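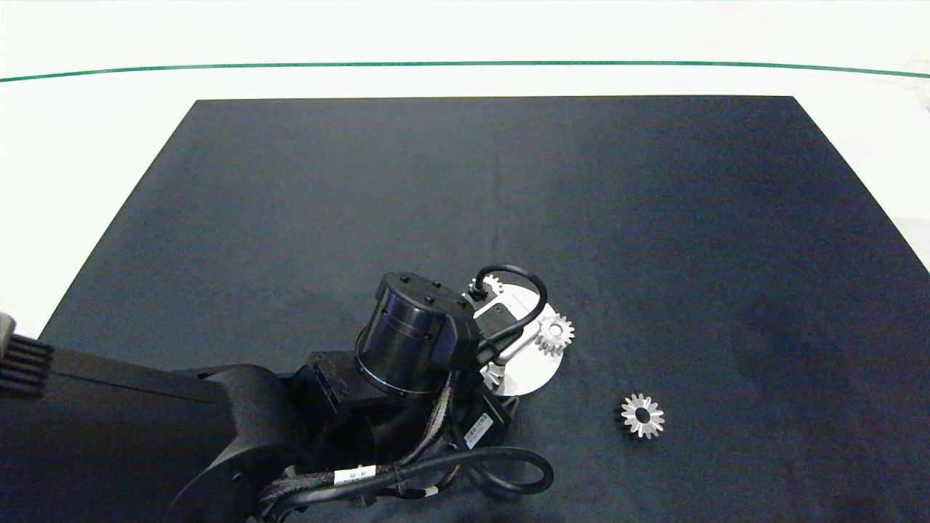
3.2 Surface wear and cleaning of desk mats

Figure 2. Fabric-faced mat of the type used in the study, dark charcoal-navy, laid on a white tabletop.

The second part of the study looked at how fabric-faced desk mats hold up under daily office use. We placed 119 mats in two shared offices, one in Widov and one in Surkard, and left them there from August until the collection date of October 13, 2021. Staff were told to use their desks as usual and to leave the cleaning to us. Mats that were moved to another desk during this time were dropped from the analysis.

All mats had a dark woven face and a rubber backing. Half were wiped every week with a damp cotton cloth and plain water. The other half were vacuumed with a soft brush head and never wiped. The assignment was made by desk row, which means that the two groups did not get equal daylight. The rows nearest the windows in Surkard were all in the vacuumed group. We return to this problem in Section 5.

Wear was measured in two ways. First, pieces cut from the front edge and the center of each mat were run on the abrasion tester used in Section 2, with the same load and the same felt pad. Pieces were checked for broken yarns at set intervals up to 4000 rubs. Second, two raters scored each whole mat for pilling, edge fray and change of color on a scale from one to five. The raters worked apart and did not know how a mat had been cleaned. Where their scores differed by more than one point, a third person scored the mat again and the middle score was kept.

In total 364 pieces gave usable results. The rest were lost to cutting errors or to backing that came away from the face before the test started. Separation was more common in the wiped group, mostly at the front edge where the forearms rest. Center pieces from the two groups wore at nearly the same rate.

The visual scores gave a different picture. Vacuumed mats kept more dust in the weave and scored worse for color, but they had less pilling. Bramwell and Barros (Shirley Bramwell and Aparecida Barros, personal communication) saw the same pattern in a smaller set of mats from the Nedel office and linked it to the cloth and the pressure of the hand. Our data do not separate these two causes. A test with a softer cloth would be needed.

Fold marks were scored on their own. Mats that had been shipped rolled lay flat within a few days, while those shipped folded often still had a visible line at collection. Cleaning method made no clear difference to fold marks. They were left out of the overall wear score used in Table 4.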